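Window handle points up, still drafty

Tudor Costache
The office window has a clear pane on top and a white panel below. The handle points up but I feel air at the crossbar. New seal?

Bolum36
Check the handle first — up can mean tilted.

Mahrous
Replace the seal. Mine was shot. 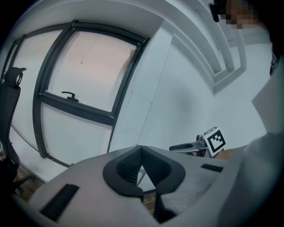 Office window, small black handle on the crossbar

Comments
Cluritz: Same draft here.
Nulamwood: Try the seal.

Related
Stiff window handles

Last updated Jun 22, 2025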